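In Defense of the Plain Block

My niece turned two in March, and I was put in charge of the present. I have no children and a decent salary, and for this my family believes I should be doing the shopping. I went looking for blocks. I wanted a cube, a cylinder, perhaps something with points on it if the mood was festive.

The website I tried first offered 3959 results. I read far more of them than a grown man should. Hardly any were selling blocks. They were selling spatial reasoning, early engineering, a head start, and in one case "emotional geometry," a phrase I have since repeated to several people in the hope that one of them would explain it. The Kurley set came with a parent workbook. The Nistel set came with an app, so that the child could stack things in the living room and then be congratulated by a phone. A wooden set from Hegde cost $200 and had eight pieces, and I did the division and had to go get a glass of water.

I should say that I grew up with a coffee can of blocks that had belonged to at least two other families. One had been chewed by a dog, or possibly by a cousin. They had no learning objectives. I built a garage for a car that was too big for it, every day, for what felt like a year, and learned that the car was too big for it.

What I like about a colored solid is how little it wants from you. A cube is done. You can't finish it, upgrade it or fall behind on it. Red is red all the way around. Put a star next to a hexagon and you have already got the beginnings of an argument, or a town, or lunch.

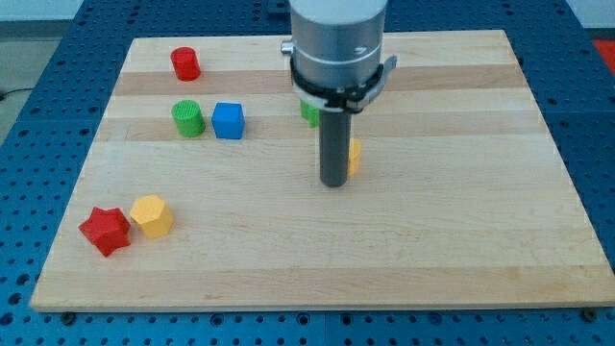
My friend Padmavathi Chowdary teaches preschool and has no patience for any of this. I told her my theory over the phone and she said that children will play with the box, that they will play with a spoon, and that I was having feelings about my own childhood at her expense while she was trying to cook. She also said the shape matters less than whether it hurts when you step on it. By that measure the star is the worst toy ever devised, and I'd still put one in every set. A cylinder rolls under the couch and is gone for a season. A cube stays where you left it and waits for your bare foot in the dark. A star makes sure.

Then there is the matter of sorting. Every set now seems to arrive with a tray, each shape with its own little bay, and a note encouraging the child to put everything back. I have met the child. She puts the blue one in the dog's water. Obsa Teshome, who lives downstairs from my sister and has raised three boys, told me he gave up on trays early and went to a bucket, and that the bucket is still in use for potatoes. I trust a toy whose container can have a second career.

I ended up with a set from a shop called Deso, which sells mostly hardware and keeps the toys next to the paint. No workbook. The package said BLOCKS. The man at the register asked if I needed batteries, out of habit, and we both looked at the package for a moment.

She opened it at four in the afternoon. She licked the yellow one, gave me the green one, took the green one back, and sat on the wrapping paper for the rest of the party. My sister asked what the toy was supposed to teach her. I said I'd check the package.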